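Packing of Angle Brackets in Open Cardboard Trays
Project report, Packaging and Handling course, Tamirthorpe

1. Background

Corner brackets for shelving and machine frames are often shipped in bulk bags. Parts rub against each other in transit, and the edges and flat faces get scratched. The project looked at a simple alternative: placing the brackets in a shallow open tray made of corrugated board, with a fixed position for each part. The work was limited to tray size, part spacing and the order of placement. Closing, stacking and transport were left to a later project.

2. Parts and materials

The test parts were aluminum angle brackets with a triangular gusset between the two legs and a slotted hole for the bolt. The gusset stiffens the part but makes it awkward to pack. A plain L-shaped bracket can be nested into the next one. A gusseted bracket cannot, so the space inside the angle is lost unless a smaller part is put there.

The tray was folded from a single sheet of brown corrugated board supplied by Pranent. No lid or divider was used. The table was covered in black so that the outline of the tray and the bright metal could be told apart easily from the background.

3. Requirements

The tray had to meet the following requirements:

Every bracket can be lifted out without moving the one next to it.
No bracket stands higher than the tray wall after final placement.
The tray floor shows no cuts after 30 placements.
The same tray can be used for left and right shelf sets.

4. Placement trials

4.1 Resting position

A bracket of this shape can rest on a leg, on the gusset side or on two free edges. Resting on a leg is the most stable, but it leaves the other leg upright. Resting on the free edges leaves the faces tilted and is easily disturbed by a knock against the tray. A bracket set down on its edges also tends to slide on the board until it meets a wall or another part.

4.2 Spacing

Spacing was tested with two brackets in the upper part of the tray floor, one toward the left and one near the middle. The front of the floor was kept free as clearance for reaching in over the front wall. Low walls help at this stage – a deeper tray would force a steeper approach and a larger gap between parts.

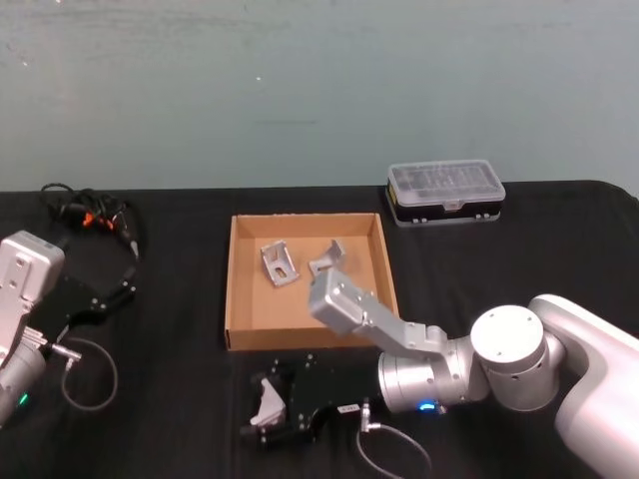
4.3 Order of placement

Parts placed at the back first gave the fewest contacts. When the front row was filled first, the back row had to be reached over parts already in position. The back-to-front order was used for all later trials.

5. Results

The tray floor met the requirement on cuts. Small dents were found where the bracket edges had touched down, mostly in the back row. Lifting a part without moving its neighbor worked in every trial with 4 brackets, but not with 7. At the higher number the gussets faced each other and caught when one part was raised.

The height requirement was met only when every bracket lay on its gusset side. This position takes up more floor area, and it limits the number of parts per tray more than the spacing does.

6. Discussion

The square floor is easy to cut and fold but does not suit the part well. A longer, narrower tray would allow a single row with all slots facing the same way. A loose strip of board between rows would be cheaper than a full divider and would probably stop the gussets from catching. Neither change was tested.

Board thickness was not varied. The dents suggest that a second layer on the floor would be useful for trays that are filled many times – for one-way shipping it would add cost without a clear benefit.

7. Further work

The next version should be tested with the strip in place, using the same brackets and the same back-to-front order. Vibration tests with a closed tray are planned under the Trunstead project.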